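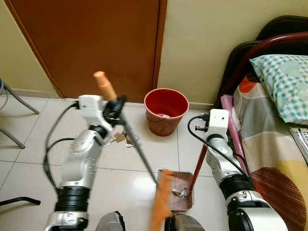

By the Tirnimholm Community Bathhouse project office
Progress report to the Clirau Fund, October

We have hot water! I wanted to put that first, as it was the one thing everyone at the Fund asked about after the last report. The new boiler was fired up on a Friday and has been running every opening day since. Both shower rooms on the ground floor are back in use, and people have started coming in before work again, which we had hardly dared to hope for this side of winter.

Visits. We logged 409 visits in the first month after reopening. The old building managed fewer than that in its last full season, and we have only been open four days a week. Most visitors come between 7 and 10 a.m. The evening session is slower, but it picked up once we moved closing time to 9 p.m. and put the new hours on the bus shelter.

Building work. The tiling is finished downstairs. Grouting took longer than planned after the first batch of grout dried patchy and had to be raked out along one wall. Bustard, our contractor, redid it at no charge and the result is lovely. The floor drains now fall the right way, so water no longer sits by the lockers. Upstairs, the old laundry is stripped back to brick and waiting on its window. The frame was measured wrong the first time and a new one is on order. That puts the upstairs opening back by two weeks, and I have changed the schedule in the attached sheet.

Money. We are inside the budget for the ground floor. The contingency line has been drawn down by $3,000, nearly all of it for a length of lead pipe that did not appear on any drawing and had to come out. I would like to move what is left over from the tiling line into the upstairs plumbing. Please let us know if this needs a formal request or if a note in this report will do.

Swimming-bath history. This has turned into the happiest part of the whole project. We asked for memories of the bathhouse and got letters, ticket stubs, a wool bathing suit and a rule board that forbids whistling. The Xu Archive has offered to scan everything, and we hope to hang a small display in the entrance hall before the spring. A few of the older regulars have been correcting our captions, with great pleasure on both sides.

Still to do before the next report:
Window fitted upstairs, then plaster
Second set of lockers delivered and numbered
Handrail on the side steps (the ramp is done and gets a lot of use)
Price list in large print
Answer from the water company on the meter

Heating costs are too early to call. We have about six weeks of readings and a mild fall so far, so I will send proper figures next time.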